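The replay tool finally has a scrubber

19 June 2026

I've been promising myself a decent replay tool for Ruawai since the spring, and this week it works! Ruawai is the little control stack I write in the evenings for my two-arm table setup, and until now my way of finding out why a run went wrong was to open a log file in one window, the video in another and squint. You can get a surprising distance like that. You can also lose a whole weekend.

The new version puts everything on one timeline: video, joint positions, commanded targets, gripper current and the planner's state as a coloured strip along the bottom. Drag the scrubber and they all move together. I know this is hardly a new idea (every audio editor has done it for decades) but having it for my own messy data is a joy.

The first thing it showed me was a bug I'd been blaming on the gripper. On cup runs the arm would close, lift, and then give a tiny shiver before moving sideways. I had spent ages fiddling with the grip force. With the strip lined up it was obvious: the planner was handing over a new path whose first point was slightly behind where the arm had already got to, so the controller dutifully went back for it. The planning step was taking 86 milliseconds and I was starting the path from the pose at the beginning of that time. Silly! Now I take the pose the arm will be in when the path is due to start, and blend from there.

The second thing was clocks. The camera stamps its pictures when they arrive in my program, which is later than when they were taken, so perception always thought the cup was a bit behind itself. I measured the delay by waving an arm back and forth and sliding the video against the joint log until the two matched. I've put that in as a proper calibration command, so you run it once and it writes the offset to the config.

Cup to bowl is still my favourite test, partly as the approach from the side leaves so much for the planner to think about. The finger pads have to clear the table on the way in, the cup has to stay upright, and the other arm needs to be treated as an obstacle even when it's parked. 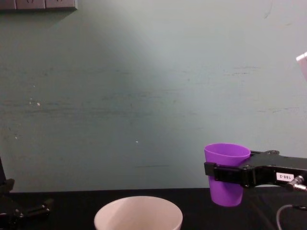 Loading is the part I'm least happy with. A log of 1000 steps opens at once, but long sessions take an age, and I suspect I'm decoding far more video than I need to. My plan is to build a small index when the recording closes and only decode around the scrubber. If that goes well I'll add bookmarks too, so I can press a key during a run and jump straight to the odd bits afterwards.

I also want to compare two runs side by side, lined up on the moment the gripper closes. The data is all there, and it's mostly a matter of drawing it. The code is in the Ruawai repository under tools/replay, with a short readme and one sample log to play with. If you try it on a different arm, please tell me what breaks!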